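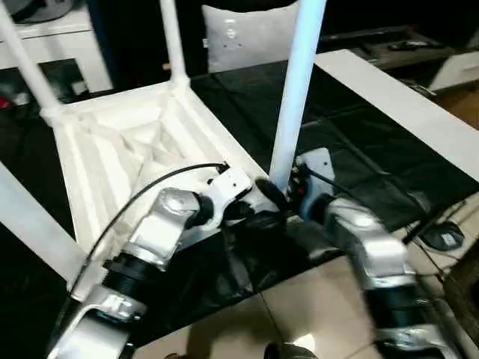 Denise Ruhl

Projects > Dovgate Grant > Two-Arm Assembly > Progress

29/04/2023

Hello again from Gukberg! The short version is that Hadon, our method for deciding which arm holds and which arm works, is finally learning from force readings as well as video. I'm really happy with that part. We ran 40 trials on the white plastic furniture task, and in 20 of them the leg got seated with no help from me.

The wrist views are still my headache. Up close, a leg or anything else pale fills the whole view and smears as soon as the arm moves, so the policy leans hard on the head camera just when it should be looking closely.

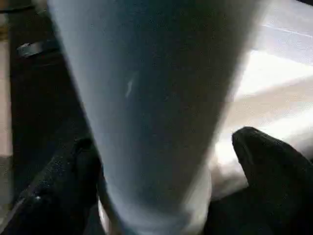
What changed since November

I rewrote the part that picks the holding grip (it used to grab whatever was nearest, which was a mess). Training now takes 4 hours on our own machine.

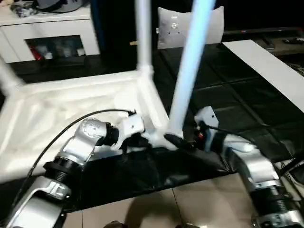
Hadon scores each possible grip by how much the part could twist under load. Edges of the seat frame score well, and with one gripper clamped there the other can go to the base of a leg, which is the split I was hoping to get. Slippery covers under the work still throw the scores off.

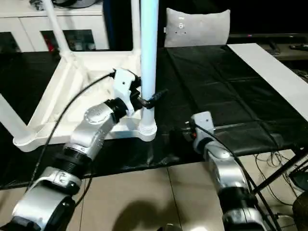
Report 2, page 4

Next up is the threaded socket. Small tilts in the pole cost us most of the failed trials, so I'd like to spend the remaining equipment money on a better force sensor, if you're okay with that.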